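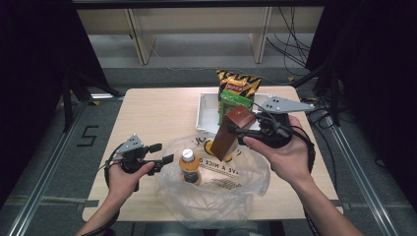

Slide 1. Two hand-held grippers at the table, wooden block in the right one, bag and bottle in the middle.

Speaker notes, Bralton student project talk, Feb 5, 2021

Leave slide 1 up while people sit down. Start with the task, then the hardware.

The task is packing. A mixed set of items goes from the table into a thin plastic shopping bag. The items differ in stiffness and surface: a wood block, a capped bottle, snack packages. The bag is the hard part. It has no fixed shape, it is transparent, and it moves when anything touches it. Point to the bag on the slide. Pause.

Slide 2. Hardware
One gripper per hand, trigger operated. Flat plate on top of each with printed dots for tracking. Cables run back along the arm. Say that cable drag changes how people move, and that we route the right side along the forearm for this. The Lultex jaws are the third set. The first set flexed under side load and the block rotated in the grip. Show the bent jaw if there is time, pass it to the left side of the room first.

Slide 3. Recording
The team recorded 700 demonstrations during the term. Each one starts with the items in a new layout. Operators work in blocks of 29 and then change over. State the rule: both grippers must be open before the start signal and open at the end. Recordings that break the rule are kept in a separate folder and not used for training.

Slide 4. Errors
Read the four types off the slide, one sentence each.
Bag collapses on the item during placement.
Item held at an angle and catches the bag edge.
Bottle tips when the second item goes in.
Tracking lost when one plate covers the other.
The last type is a layout problem. Moving the start positions farther apart removed most of it. The first type remains open.

Slide 5. Software
Berge handles time alignment between the two sides. Grudusano is the club's labeling tool; it marks grasp, lift, release. Labels are done by hand. Do not go into file formats here, there is a backup slide. If asked about the sampling rate, go to the backup slide.

Slide 6. Results so far
Single rigid item into an open bag: works on the bench arm. Two items: works when the bag is held open by the second arm. Soft packages: not reliable. Play the clip once, no sound. The long pause in the clip is the planner, the video is at normal speed.

Slide 7. Plan to June
New jaw pads, softer. Fixed layouts for testing, so that runs can be compared. Second test table if the room booking goes through.

Questions. Repeat each one into the microphone. Return to slide 1 when finished.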